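Votine 2 review: a motion planner that finally says why it said no
Posted Apr 28, 2021 in Software
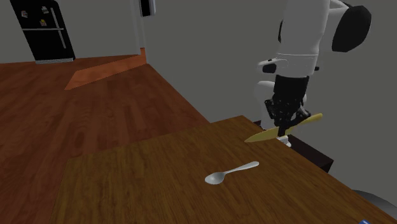
Knife up, spoon still to go: the cutlery task in Votine's simulated kitchen.

I have a long and undistinguished history with motion planners. They come in two sorts. The first gives you a path straight away and the path goes through the table. The second thinks for a bit and returns the words "no solution", with the air of a man behind a post office counter who has just put up his closed sign.

Votine 2 is sold as the cure for both. It is a planner, a grasp picker and a simulated kitchen in one download, made by Ragab, whose earlier product, Triter, I used for a year and complained about for most of it. I have been running the new one since January on a desktop that was respectable once.

Installation took an evening. Six packages, one of which wanted a different version of another, and a licence file that has to sit in a folder the installer doesn't make for you. The manual mentions this folder on the page after the one where you need it.

Once it's up, though, the kitchen is good. My test was clearing cutlery off a wooden table, one piece at a time, with a single arm on a stand at the far side. Cutlery is a mean thing to ask of a gripper. It's thin, it lies flat, and the fingers have to come down almost to the wood before there is anything to hold. Most planners treat the tabletop as lava and won't go near it. Votine lets you set a separate clearance for the fingertips and for everything else, and that one setting is worth more to me than the rest of the feature list put together.

The best part is the refusal panel. When a plan fails you get a plain sentence: wrist too close to forearm, grasp out of reach, fingertip below surface. Click on it and the view jumps to the offending pose with the guilty link picked out. I spent a happy afternoon asking for stupid things just to be told off properly.

I left it going over a long weekend with the cutlery shuffled each time. It got through 1,491 attempts, and 900 of them finished with everything where I'd asked for it. You may think that's poor. I had the clearances set tight and the time limit set mean, and a good half of the failures were the planner giving up early on my orders. With Triter I'd have had the same number of failures and no idea which were mine.

Now for the grumbles.

Perception is the weak leg. By default the planner is simply handed the true position of every object, like a schoolboy with the answers written on his cuff. You can switch this off and make it work from the virtual camera, and you should, but expect your results to drop and your evenings to go with them. Spoons were worst for me. It would find the bowl, take a fair guess at the handle, and guess it pointing the wrong way.

Grasp choice is odd too. Left to itself it likes the middle of an object, which is sensible for a knife you want to lift and less so for one you want to hand to somebody. There is a way to mark preferred regions, in a text file, with no preview. You edit, reload, look, swear, edit.

The replay tool is nearly lovely. You can scrub back and forth through a run and see joint angles alongside, but it won't let you start a new plan from the middle of an old one. The Sevport forum has a script that does it. The script works – I don't know why it isn't in the box.

And the surfaces. Somebody at Ragab has put magnets on the fridge door, and yet contact friction is one number for the whole table. I would swap the magnets.

Would I pay for it? I did, and I renewed. If your arm picks up boxes all day, stay with whatever you have. If it has to get its fingers down near a surface and you'd like to be told what went wrong in words, get this one, and make the licence folder first.

Good: refusal panel, fingertip clearance, steady over long runs
Less good: camera mode, grasp regions by text file, installer
Tested on: version 2, desktop, simulation only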